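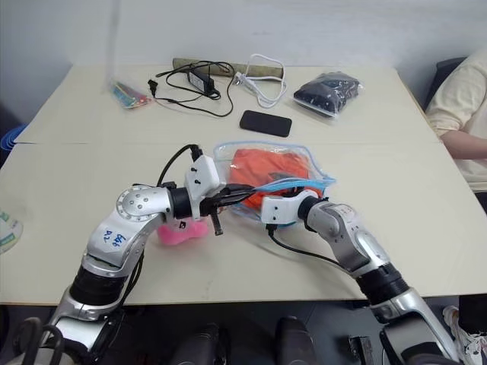

*Two grippers on one zip-top bag, orange shirt-type thing folded inside. Blue zipper strip toward the right hand.*

## Workshop tips: teaching a two-armed robot to handle bags

Clear plastic bags are my favorite teaching job right now, and also the one that eats the most afternoons! These are the notes I keep taped up by the bench, cleaned up a bit. They work for leader arms and for hand controllers.

**Practice with your own hands first.** Do the whole job at half speed with just thumb and one finger on each side. If you cheat with your palm or pin the bag with your wrist, the robot can't copy you. Abla Bataineh has new drivers do this 16 times before they touch the controls, and I've come around to her way of thinking.

**Grab the edge, then wait a beat.** Close the first gripper, pause, and only then bring in the second. When both hands close at once the bag tends to skate sideways and you end up chasing it across the table.

**Fold soft things flat.** A T-shirt with one thick corner pulls the whole bag over. I fold to a bit less than bag width and press the air out before each take.

**Find the zipper strip before you start recording.** A colored strip is so much easier to drive by — I switched from all-clear bags and won't go back. Start with it on the same side until you can do the job comfortably, then begin turning the bag.

**Watch your cables.** Leave a generous loop at the wrist and swing it through the full range before you start. Benedikt Lenz likes his tied down tighter than I do. We've agreed to differ.

**Number your arms.** Plain marker on the white metal is fine. When something drifts, you want your log to say which arm it was.

**Change what's lying around.** Chargers, a phone, a coil of cable, a second bag of clothes: move them between takes, but keep them out of the arms' path.

**Throw out bad takes the same day.** Out of 400 bag takes in February I dropped 119, mostly ones where I'd fumbled and yanked. A slow, clean fix after a slip is worth keeping, though! I tag those "recover" and store them separately.

**Rest your shoulders.** My driving gets jerky after roughly 40 minutes and it shows in the playback, so I stop there and fold laundry for the next batch.

Still to try: thicker freezer bags, and closing the zipper with the right hand while the left holds the corner.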